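4. Mise en service de la carafe

À lire avant la première utilisation. Valable pour les modèles Vitia avec couvercle blanc et poignée transparente. Pour la version à bec verseur long, voir la notice séparée.

4.1 Avant de commencer

Il vous faut : la carafe, une cartouche neuve, un saladier, un évier à portée de main. Comptez 30 minutes, trempage compris. Pas besoin d'outil.

Vérifier le contenu du carton. Doivent s'y trouver la cuve, le couvercle, l'entonnoir intérieur, 2 cartouches sous sachet, la carte de suivi. S'il manque une pièce : contacter le revendeur Mayrhofer avec le numéro de lot (imprimé sous la cuve, petits caractères, parfois difficile à lire - incliner vers la lumière).

ATTENTION - Ne pas ouvrir les deux sachets en même temps. Une cartouche sortie de son sachet commence à vieillir, même non utilisée.

4.2 Premier lavage

1. Retirer tous les films de protection. Il y en a un à l'intérieur du couvercle, souvent oublié.
2. Laver la cuve et l'entonnoir à la main, eau tiède, un peu de liquide vaisselle. Éponge douce seulement. Côté vert interdit.
3. Laver le couvercle à part. Ne pas le laisser tremper, l'eau entre par la charnière du clapet et met des heures à ressortir.
4. Rincer deux fois. S'il reste une odeur de savon, rincer encore.
5. Laisser égoutter à l'envers sur un torchon propre.

Note : la cuve supporte le lave-vaisselle, panier du haut, 50 degrés maxi. Le couvercle non. L'entonnoir non plus, il se déforme et ne tient plus en place.

4.3 Préparation de la cartouche

1. Ouvrir le sachet. Un peu d'eau dans le sachet, c'est normal.
2. Plonger la cartouche dans le saladier rempli d'eau froide. La maintenir au fond et l'agiter doucement jusqu'à ce qu'il n'y ait plus de bulles.
3. Laisser tremper 15 minutes.
4. Passer sous le robinet quelques secondes, côté grille vers le haut.
5. Engager la cartouche dans l'entonnoir. Appuyer à fond. On doit sentir un cran. Si pas de cran, tourner d'un quart de tour et recommencer.

Tirer légèrement sur la languette pour contrôler. Une cartouche mal engagée laisse passer l'eau sur les côtés : elle coule vite, trop vite, et n'est pas filtrée.

4.4 Premier remplissage

1. Poser l'entonnoir dans la cuve. Le bord doit être à plat partout.
2. Remplir d'eau froide du robinet. Jamais d'eau chaude, jamais d'eau de puits non controlée.
3. Attendre l'écoulement complet.
4. Jeter cette eau. Ou arroser les plantes.
5. Remplir de nouveau, attendre, jeter encore.
6. La troisième eau est bonne à boire.

De fines particules noires dans les premières eaux : poussière de charbon, sans danger. Si elles sont encore là à la quatrième, ressortir la cartouche et la rincer plus longtemps.

4.5 Emplacement

Surface plane et stable, à l'ombre. Loin de la plaque de cuisson et du radiateur. Laisser assez de place du côté de la poignée pour la saisir sans rien heurter. Ne pas poser au bord d'une table si des enfants passent par là.
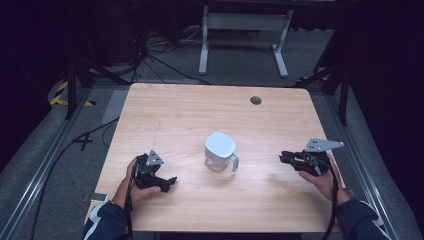
Fig. 7 - Carafe posée sur une table, couvercle en place.

Au réfrigérateur : possible, dans la porte ou sur la clayette du bas. Éviter le fond, l'eau y gèle sur certains appareils et une cartouche qui a gelé est à jeter. Vérifier la hauteur de la clayette avant, couvercle compris.

Toujours porter la carafe par la poignée, l'autre main dessous si elle est pleine. Ne jamais la soulever par le couvercle. Il est seulement emboîté.

4.6 Couvercle et clapet

1. Présenter le couvercle bien droit au-dessus de la cuve.
2. Appuyer sur les angles, l'un après l'autre, puis au centre.
3. Remplir par le clapet, filet d'eau moyen. Trop fort, ça déborde avant d'avoir filtré.
4. Attendre que l'entonnoir soit vide avant de servir. Sinon l'eau non filtrée passe par devant quand on penche.

Si le couvercle se soulève d'un côté, c'est presque toujours l'entonnoir qui n'est pas au fond. Tout retirer, reprendre en 4.4.

4.7 Suivi de la cartouche

Durée de vie : quatre semaines en usage normal, moins si l'eau est très dure. Noter le mois sur la carte de suivi. Exemple : cartouche posée début janvier, à changer fin janvier. Pas de voyant sur ce modèle, donc la carte, ou un rappel sur le téléphone.

Signes qu'il faut changer plus tôt :
- écoulement très lent, plus de 20 minutes pour un plein
- voile blanc sur le thé
- goût de chlore qui revient

Absence de plus d'une semaine : vider la carafe, sortir la cartouche, la ranger humide dans un sac fermé, au frais. Au retour, reprendre les étapes 2 à 5 du point 4.3, puis jeter 2 remplissages.

4.8 Entretien courant

Une fois par semaine, vider, rincer la cuve, essuyer. Changer l'eau tous les jours, même s'il en reste. Une eau filtrée n'a plus de chlore et se conserve mal.

Calcaire : un verre de vinaigre blanc complété avec 800 ml d'eau froide, directement dans la cuve, cartouche et entonnoir RETIRÉS. Laisser agir une heure. Rincer trois fois. Pas de javel. Pas de poudre à récurer, le plastique se raye et les rayures retiennent les dépôts.

Traces vertes dans la cuve : algues, carafe trop exposée au soleil. Nettoyer comme pour le calcaire, changer la cartouche, changer d'endroit.

4.9 Problèmes fréquents

L'eau ne coule pas du tout - bulle d'air dans la cartouche. La sortir, la replonger dans l'eau froide, agiter. Remettre.

L'eau coule par saccades - idem.

Goute sous la cuve - vérifier d'abord que ce n'est pas de la condensation (carafe sortie du froid). Essuyer, poser sur un papier sec, attendre dix minutes. Si le papier est mouillé, cuve fendue, ne plus utiliser.

Le clapet reste ouvert - dépôt dans la charnière. Coton-tige et vinaigre.

Poignée qui craque - arrêter tout de suite. Ne pas recoller. La pièce n'est pas vendue seule, c'est la cuve entière qu'on remplace.

4.10 Pièces et contact

Cartouches, couvercle, entonnoir : chez Mayrhofer, ou au comptoir Troltport. Les cartouches Rindivo ont presque la même forme mais pas le même cran, elles ne tiennent pas. Ne pas forcer.

Questions techniques : Rakiya Omoregie, service pièces, le matin de 9 h à midi. Retours et garantie : Cyrill Moser. Joindre la preuve d'achat et une photo du numéro de lot, sinon le dossier ne part pas.

Cartouches usagées : bac de collecte en magasin, égouttées, sans sachet. Pas dans le tri ménager.

Suite au chapitre 5, Détartrage complet.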